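대화창 하나로 굴러가는 동네 공방

밤 열한 시가 넘어 도자기 물레 수업을 예약해 본 적이 있다. 전화는 당연히 안 되고, 홈페이지에는 '문의는 메신저로'라는 문구만 있었다. 별 기대 없이 말을 걸었더니 2초도 안 돼 답이 왔다. 원하는 요일대, 인원, 초보인지 아닌지. 버튼을 몇 번 누르니 자리가 잡혔다. 그날 이후로 나는 작은 가게들의 예약 챗봇에 푹 빠져 버렸다. 정말이다. 여행을 가도 맛집보다 먼저 그 동네 가게의 메신저 창부터 열어 본다!

이번에 들여다본 곳은 공방 연합 소클(Sokol)이다. 가죽, 목공, 도예, 제본, 염색까지 5개 공방이 한 건물에 모여 있는데, 지난 6월부터 예약 창구를 메신저 하나로 합쳤다. 그전에는 공방마다 쓰는 방식이 달랐다고 한다. 어디는 전화, 어디는 설문지 양식, 어디는 벽에 걸린 달력. 손님 입장에서는 가죽 수업과 제본 수업을 같은 날 듣고 싶어도 두 군데에 따로 연락해서 시간을 맞춰야 했다.

합치는 데 쓴 도구는 피드비(Pidby)라는 챗봇 제작 툴이다. 코드를 한 줄도 쓰지 않고 말풍선을 이어 붙여 대화 흐름을 만든다. 화면이 꼭 지하철 노선도처럼 생겼는데, 이게 은근히 중독성이 있다. 나도 체험판을 깔아 놓고 가상의 빵집 예약 봇을 만들다가 새벽을 맞았다. '식빵 예약' 역에서 '픽업 시간' 역으로, 거기서 '품절 안내' 역으로 갈아타는 식이다.

재미있는 건 첫 버전이 꽤 엉망이었다는 점이다. 질문이 15개나 됐다. 이름, 연락처, 앞치마 크기, 주차 여부, 어떻게 알고 왔는지까지 첫 대화에서 전부 물었다. 손님들은 여덟 번째 질문쯤에서 조용히 창을 닫았다. 공방 쪽은 질문을 6개로 줄이고 나머지는 예약이 확정된 뒤에 천천히 묻기로 했다. 앞치마 크기는 수업 전날 저녁에 물어봐도 아무 문제가 없었다.

그렇게 고친 뒤 한 달 동안 들어온 예약이 384건. 숫자도 반갑지만 내 눈길을 끈 건 시간대였다. 절반 가까이가 밤 아홉 시 이후에 들어왔다. 아이를 재우고, 설거지를 끝내고, 소파에 누워서 '나도 뭐 하나 만들어 볼까' 하는 바로 그 시간이다. 전화로는 절대 잡을 수 없던 손님들이 거기 있었던 셈이다.

연동도 꽤 야무지다. 확정된 예약은 일정 관리 앱 클로넥스(Clornex)로 넘어가고, 강사 휴대폰에는 짧은 알림이 뜬다. 강사가 '확인'을 누르면 그제야 손님에게 확정 메시지가 나간다. 완전 자동으로 돌릴 수도 있지만 사람이 누르는 단계를 일부러 남겨 두었단다. 가마를 때는 날이나 염료가 덜 온 날처럼 달력에는 안 적힌 사정이 공방에는 늘 있으니까. 나는 이 결정이 참 마음에 든다. 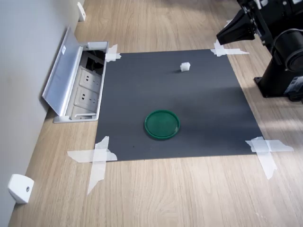 물론 아쉬운 구석도 있다. 단체 예약은 아직 봇이 잘 못 알아듣는다. "어른 셋에 아이 둘인데 아이 하나는 구경만 해요"라고 쓰면 봇은 한참 딴소리를 하다가 상담원 연결 버튼을 내민다. 취소도 조금 번거롭다. 예약 메뉴 안쪽으로 두 번 들어가야 취소 버튼이 나오는데, 이건 첫 화면으로 빼 주면 좋겠다. 취소가 쉬워야 빈자리도 빨리 풀리고, 대기하던 사람도 기회를 얻는다.

할인 소식 알림은 기본이 '꺼짐'이다. 요즘 보기 드문 배려라 반가웠다. 켜 두면 새 수업이 열릴 때와 빈자리가 났을 때만 메시지가 온다. 나는 제본 수업 알림을 켜 두었다가 당일 오후에 난 자리를 낚아챘다. 실과 바늘로 공책 한 권을 꿰매고 나오는데 어찌나 뿌듯하던지!

옆 동네 공유 작업실 애트몬트(Atmont)도 비슷한 봇을 준비하고 있다. 이쪽은 수업 대신 작업대를 시간 단위로 빌려주는 곳이라 고민이 또 다르다. 한 시간만 쓰려던 사람이 작업에 빠져 더 머물고 싶어질 때, 봇이 언제쯤 연장 여부를 물어야 방해가 안 될까? 끝나기 10분 전은 너무 촉박하고 30분 전은 너무 이르다는 의견이 팽팽하다고 한다. 문을 열면 작업대부터 하나 빌려서, 알림이 언제 오는지 직접 기다려 볼 생각이다.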